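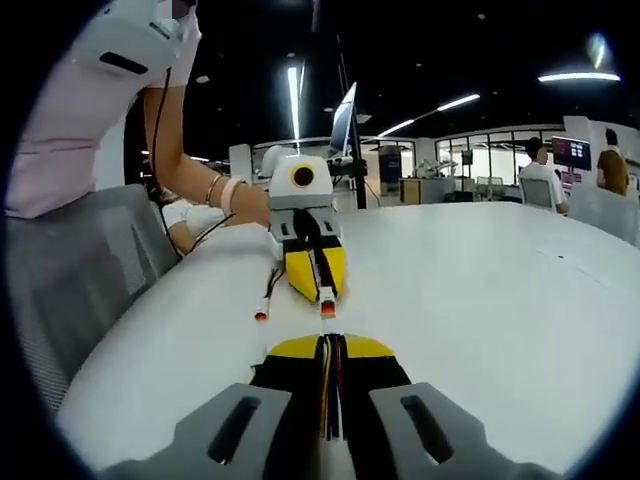
우리 조의 주제는 공용 작업 테이블이다. 정확히는 사람이 여럿 둘러앉은 테이블이 왜 늘 좁은가 하는 문제인데, 조원 네 명이 한 학기를 바칠 만한 주제인지는 지금도 의견이 갈린다. 조사 대상은 Keslow 실습실의 흰색 테이블로, 모서리가 둥글다. 모서리가 둥글면 옆 사람과 덜 부딪친다는 것이 설계 의도였다고 들었다. 팔꿈치는 덜 부딪치는데 그만큼 케이블이 자리를 차지한다. 끝에 빨강과 흰색 커넥터가 달린 짧은 케이블 하나가 상판에 그냥 놓여 있는 것이 딱 그런 경우다. 이런 것은 주인을 물으면 다들 자기 것이 아니라고 한다.

1. 조사 방법
Feven Ejigu와 Aigars Petrauskas가 2023년 3월 한 달 동안 작업이 끝난 뒤 상판에 남은 물건을 기록했다. 기록은 모두 427건이다. Ivars Sakalauskas는 표를 만들었고, 표를 세 번 다시 만들었다. 나는 보고서를 쓴다.

2. 결과
남은 물건 중에는 짧은 케이블이 가장 많았고 95건이었다. 그다음이 펜, 그다음이 컵이다. 컵은 전자 실습과 무관하지만 빼면 Feven이 화를 내서 넣었다. 의자 쪽은 별 불만이 없었다. 메시 등받이 의자는 옷을 걸기에 좋다는 답이 많았는데, 우리가 물은 것은 앉기에 편하냐는 것이었다.

3. 시도한 것
테이블 가운데에 Onlow 정리함을 하나 두었다. 첫 주에는 케이블이 들어갔고 둘째 주에는 과자가 들어갔다. 셋째 주에 칸마다 이름표를 붙였더니 과자가 '전원' 칸으로 옮겨 갔다. 분류는 된 셈이다.

4. 한계
테이블이 하나뿐이라 비교할 대상이 없다. 네모난 테이블을 빌리려고 옆 실습실에 두 번 메일을 보냈으나 답이 없었다. 모니터 기둥 주변은 애초에 물건을 놓기 어려워 기록에서 뺐다.

5. 남은 일
5월 발표 전까지 가장자리에 케이블 걸이를 달아 본다. 지도를 맡은 Baiba Jankauskaitė 선생님은 상판에 구멍을 뚫지 말라고 하셨다. 집게식으로 한다.

작성: Uldis Toom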